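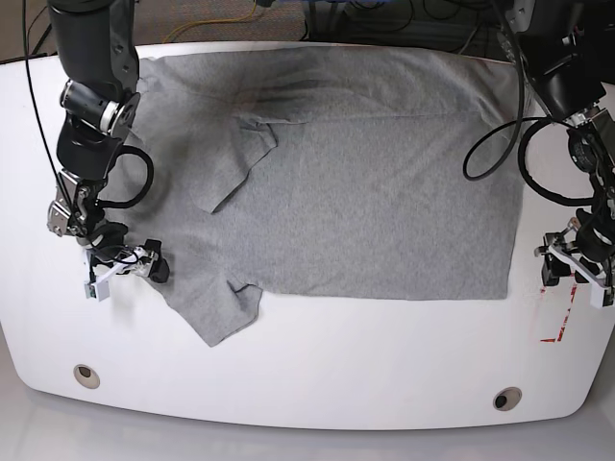 Support > Storefront > Product Images

Ticket 191: Apparel photos missing after import
Status: Resolved
Opened by: Valtteri Savolainen, Rastthorpe
Product: Zunia catalog import

Thursday, 9:10 am
Imported the December catalog from a CSV file. 200 rows went in with no errors. 18 listings show a blank square where the main photo should be, including the gray heather T-shirt. The photos open fine from the media folder. Cleared the browser cache and tried a second browser. Same result.

9:45 am, Clinari support
Please send the import log and one of the file names that fails.

10:20 am
Log attached. Every failing name has a space before the extension. The names came out of Nurmi that way when we exported.

11:05 am, Clinari support
The importer trims spaces in the CSV but leaves the stored file name alone, so the two no longer match. Rename the files, upload them again and run the import with "Update existing" checked. Do not delete the listings or you will lose their stock counts.

1:30 pm
Renamed and imported again. 4 listings still blank. Those had capital letters in the extension (.JPG). Changed to lowercase, ran it once more, and all photos now load. Stock counts are unchanged.

2:00 pm, Clinari support
Extension case logged as a separate bug. Closing this ticket.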